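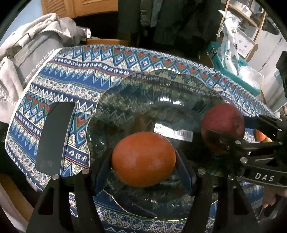 Reet Lukoševičius wrote back on the last report that the school fruit numbers were easy to follow but that she could not tell from them whether the children were eating the fruit or taking it home. We have tried to answer that in this one.

Reports > Gernside Schools Fruit Program > Progress to November

Deliveries

We handed out 1,453 portions in the period, across 11 schools. Two schools joined after the start of term and their portions are included. Apples and oranges made up most of the order. Pears were dropped in October after the supplier, Gevex, sent two batches that were too hard to serve and credited us for both.

The Grudum route still runs late. The van reaches the last school at 10:40, after morning break, so fruit there goes out with lunch. Priit Sakalauskas has asked Gevex to reverse the order of stops and we expect an answer before the next delivery schedule is printed.

Eaten or taken home

Teachers in two schools kept a tally for a week at our request. Of 80 portions handed out in the younger classes, 11 went home in bags and the rest were eaten at school. We did not ask the older classes to take part. The teachers said that oranges went home more often than apples, mainly with children who could not start the peel themselves. One kitchen now scores the peel before break and would like to keep doing it, though it adds to the morning's work.

We would like to repeat the tally in spring with more schools. The form needs a column for fruit that is thrown away, which the first version left out.

Staffing and training

Austra Mägi has taken over the school visits. She has been to all the schools on the list except the two new ones. Food handling training was held at the Žukauskas building and kitchen staff from most schools came. The ones who missed it will get a second session.

Spending

Fruit is under budget because of the Gevex credit. Transport is over, and will stay over unless the route changes. We ask to move the unspent fruit money to transport for the rest of the school year. No other line needs to change.

Still open

The storage shelves at Grudum have been ordered but not delivered. The parent leaflet is written and is with Uldis Zariņš for checking. We also need a decision on whether the program may buy dried fruit for the weeks when fresh prices go up. Schools are split on this, and we have not placed any orders.

Prepared by Frida Østergaard

Contact | Copyright Gernside Schools Fruit Program | Back to top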